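Floor Flatness Is Decided Before the Planks Arrive

5 min read

12 shares | 4 comments

Maribeth Buenaventura has tested subfloors for flooring contractors since leaving the installation side of the trade. Her work at Hanent consists mainly of moisture readings, straightedge surveys and the reports that follow them. We spoke at the company's office in Drurnen on Oct 19, 2023, about floating plank floors and the reasons they fail.

Most of the complaints she is called to inspect concern movement at the joints. The owner hears a click underfoot or sees a gap at the short end of a plank, and the first assumption is a bad batch. "I check the product last," she said. "I start with the slab, then the perimeter, then the doorways. In most reports the product section is one paragraph."

Her survey begins with a long straightedge laid in several directions across the room. Dips are marked in pencil and high spots in red crayon. A high spot is usually the worse of the two, she said, as the planks on either side of it bend over the hump with every step. Grinding is dusty and slow, and crews under schedule pressure tend to fill around the hump instead.

"Filling around it can work if the feathering is wide enough," Buenaventura said. "Usually it's about as wide as the trowel."

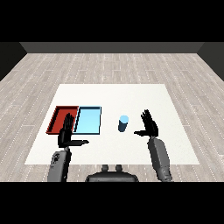

Moisture is the second item. Buenaventura prefers in-slab humidity probes to surface meters, which she uses only to decide where the probes should go. On a recent job at Garkden, a two-story office conversion, the surface meter gave uniform readings across the ground floor. The probes found a wet zone along the north wall, where a downspout discharged against the foundation. The flooring was delayed until February.

Jhun Castillo, who ran the installation crew on that job, joined the second half of the conversation. He said the delay was unpopular but easy to justify on paper. "We had 974 square feet of material stacked in the building already," he said. "It stayed in the boxes, flat, in the middle of the room. Lean the boxes on a wall for a winter and you'll see it in the boards."

Castillo and Buenaventura disagree on acclimation. He opens the ends of the cartons and waits two days regardless of the product. She follows the printed instructions, which for many rigid-core planks call for no waiting period if the building is already at living temperature. "His way doesn't hurt anything," she said. "It costs two days."

They agree on perimeter gaps. Both have removed baseboards to find planks tight against drywall, and both have seen kitchen islands fastened straight through a floating floor. Castillo now cuts the floor around fixed cabinets and covers the gap with trim.

Asked about pale planks, which have made up much of his recent work, Castillo said the color makes no difference to the installation but does affect the callbacks. Light finishes hide dust and show open joints, particularly where low sun crosses the seams. He staggers the end joints by at least a third of a plank and mixes boards from 4 cartons at a time.

Buenaventura's reports run to a standard format, with the straightedge survey attached as a floor plan. She would like general contractors to order the survey before the flooring bid, while grinding can still be priced as its own line. At present she is usually called after the furniture is in.

Share this article

Get new interviews by email. You can unsubscribe at any time.

This site uses cookies to remember your preferences. Accept | Manage settings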